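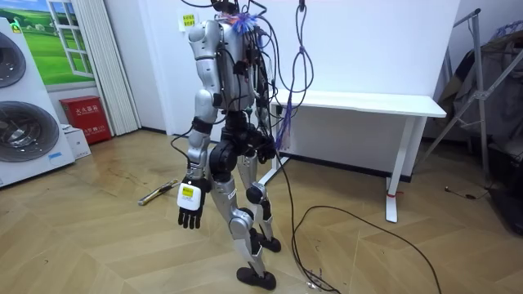
Grasadlow, Mar 16, 2024

How to mop a herringbone floor without streaks
by Štefánia Kratochvíl

Quick one, got asked again. Same steps I use on every herringbone floor, wood or wood-look.

1. Pick stuff up first. Tools, bits of plastic, paper slips, all of it. Grit under a screwdriver = scratch. Cables too, lift them, don't drag.

2. Sweep dry. Go along the planks, then back the other way, so zigzag basically. Dust sits in the V joints and a straight pass misses it. Seams show gray when they need a second go.

3. Mix the bucket. 7 liters lukewarm water, one capful of Clivell floor soap. More soap = haze. Don't.

4. Set the pole. Undo the collar, slide till the top is at chin height, lock it. Too short and your back will tell you tomorow.

5. Wring hard. Damp, never dripping. Water gets in the seams and then the edges lift.

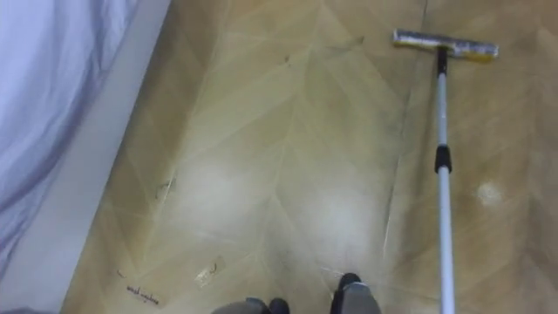

Flat mop with the telescopic pole, on the herringbone.

6. Work from the far wall to the door, seven planks or so at a time. Rinse the head between strips.

7. Check from low down, facing the window. Pale patch? Could be glare, could be damp. Touch it. If its damp, dry cloth.

8. Dark scuffs: soft eraser, light hand, wipe after. White chalky spots: plain water first, then a drop of soap.

Leave it to dry before the rug goes back. New sponge head when the edge starts to crumble.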